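# Quiénes somos (y por qué hay una lata de galletas en nuestra mesa)

¡Hola! Soy Candela Villalobos y llevo Clomier, una ludoteca pequeñita en la calle Sepúlveda, en el número 127, justo donde la acera se ensancha y los niños aprovechan para echar carreras. Si has llegado hasta esta página es probable que estés buscando un sitio donde dejar a tu criatura un par de horas por la tarde, o que alguien del barrio te haya hablado de nuestras meriendas. En los dos casos, pasa, que te cuento.

Antes de Clomier trabajé muchos años en una gestoría. No se me daba mal, pero en noviembre me quedé cuidando a mis sobrinos en casa de mi madre y nos pasamos la tarde entera vendiendo verduras de juguete encima de un mantel. Yo era la clienta pesada que preguntaba si el maíz era de hoy. Me lo pasé tan bien que al volver a la oficina ya estaba mirando locales (y haciendo cuentas en los márgenes de las facturas, lo confieso).

El local era una mercería que se llamaba Amon. Pintamos nosotras, montamos los estantes con más entusiasmo que nivel y abrimos con una mesa y 17 niños apuntados. A las pocas semanas se sumó Montserrat Olmedo, maestra de infantil jubilada, que venía a traer a su nieta y se quedó. Ella lleva el grupo de las cinco y media y es quien puso orden en los juguetes — o lo intentó, porque yo soy de las que guardan el cerdito en el cajón de las construcciones.

## A qué jugamos

Sobre todo a tiendas, a cocinas y a restaurantes. Ponemos el mantel de cuadros en la mesa, sacamos comida de juguete, algún animal, unos cacharros de plástico, y a partir de ahí mandan ellos. Hay tardes en que sale una frutería muy seria y tardes en que el cerdo es el cocinero y la estrella de mar protesta por la sopa. También hay música, con el permiso de los vecinos de arriba, que son unos santos.

Nos gusta mezclar juguetes con cosas de casa. Las latas de galletas nos encantan: sirven de horno, de caja registradora, de garaje y de tambor. Si tenéis alguna vacía, ¡traedla! Los bastoncillos de algodón son para pintar a puntitos y los sacamos siempre con una adulta en la mesa.

Luego está Drillanow, nuestro taller de los mayores, que va de inventar juegos con reglas propias. El nombre lo eligieron ellos y no hemos conseguido que nos expliquen de dónde viene.

## Cosas prácticas

- Abrimos de 16:30 a 20:00.
- Grupos pequeños, desde los tres años.
- La merienda la ponemos nosotras; avisadnos de las alergias al apuntaros.
- Los últimos minutos son para recoger, todos juntos y con canción.

En la estantería tenemos más de todo: cestas, carpetas con dibujos y papel para aburrir. Venid una tarde a verlo, sin compromiso, y si os gusta hablamos de horarios. Preguntad por Montserrat o por mí. 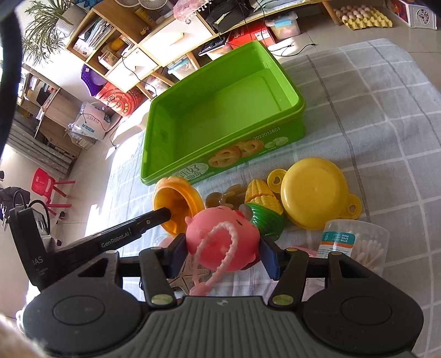

*El cerdito, la trompeta y el maíz, en la mesa del mantel de cuadros.*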